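Friday, bench notebook, Surport phone case job

Carrying on from Rizwan's page. He left me the box of cases from Rornemau and a note saying the lilac ones "feel different at the corners", with no more detail than that, so most of the morning went on working out what he meant.

Setup first. Bench wiped down, mat on, lamp moved to the left side. The feeler gauges were in the wrong drawer again and I have put them back in the second one down, with the calipers. The scale was reading 2 g high with nothing on it. Zeroed it twice and it held after that.

Cases in the box: lilac, dark green, clear. I only worked on the lilac. The green ones are from the earlier mould and Rizwan has already written those up in January, see his table near the front of the book. The clear ones can wait.

Checks on the lilac cases, by hand, before any phone went in:

Corners. I pressed each corner with a thumb and let it go. The bottom two feel stiffer than the top two on every case I tried. I think this is what Rizwan's note is about. Could be wall thickness, could be how they come out of the mould. Calipers are no good on a curve like that, so I will cut one up next week and measure the section properly.

Lip. Runs all the way around. Laid a straight edge across and could slide the thinnest gauge under it in the middle of the long sides but not near the ends. Same on the green ones according to the January page.

Smell. Faint, gone after the box had been open for an hour. Rizwan mentioned it, so I am mentioning it.

Weight with the phone in came to 283 g on the bench scale. I have not subtracted the phone because I don't trust the figure we have for it. It was weighed with a screen protector on and that has been peeled off since. Needs doing again.

Then fit. Phone off for all of this. It goes in easiest bottom end first, then push the top corners home with the heel of the hand. Going top end first you have to stretch the bottom corners, and they don't want to stretch. Worth putting in the instructions if Butt are still the ones writing the leaflet.

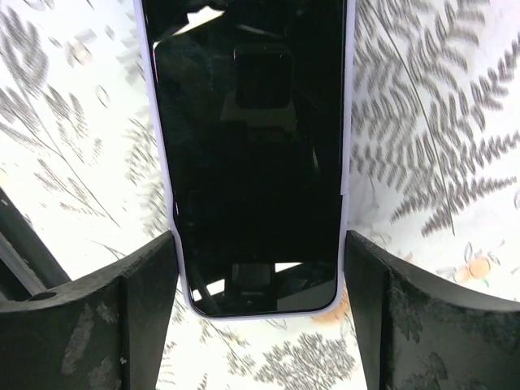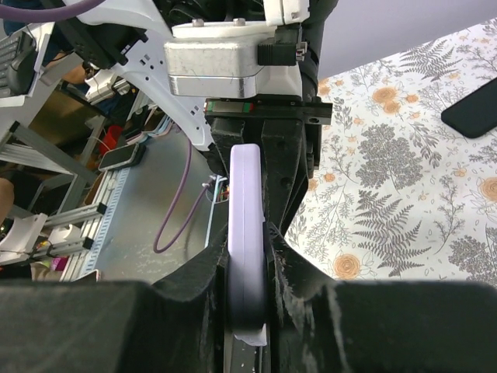

Lilac case: face on with the phone in it, screen off (first); narrow side with the lengthwise seam (second).

The small step in the right-hand edge, a bit below halfway in the first one, is the thing I want Rizwan to look at. I can catch it with a fingernail on the case I had at the bench. I can't say whether it is meant to be there. The drawing we were sent shows a plain edge, but the drawing is also two versions old. I have asked Mumatent for the current one.

After lunch I did the in-and-out test, 80 times on one lilac case, stopping to look at the corners every so often. No splits. One of the top corners had gone a little cloudy by the end, and I could see it best with the lamp low. The bottom corners looked the same as when I started. My thumbs did not. Whoever does the next one should wear the cotton gloves and take a break halfway, I did the whole lot in one go and the last stretch was slow and clumsy, which probably isn't fair on the case either.

The lip gauge reading on that case had not changed when I checked again afterwards.

I put 7 of the unused lilac cases back in the Rornemau box and taped it. The tested one is in a bag with a paper label, top shelf, left side. Please don't put it back in with the others, there's no way to tell them apart once it's out of the bag unless you find the cloudy patch.

Still to do:

Weigh the phone bare and correct the figure on the inside cover.
Cut one case through a top corner and a bottom corner, polish the ends, measure.
Repeat the in-and-out test on a green case for comparison. Rizwan only went to around half the number in January.
Chase Mumatent on Monday if the drawing hasn't come.
More cotton gloves. We are down to one pair and a left.

Lowri Jenkins

Added later, 4:40 pm: Rizwan came by and felt the corners. He says yes, that's what he meant. He hadn't noticed the step on the edge and wants to check it against the green ones before we write to anyone about it. Box is untaped again, he has it on his bench.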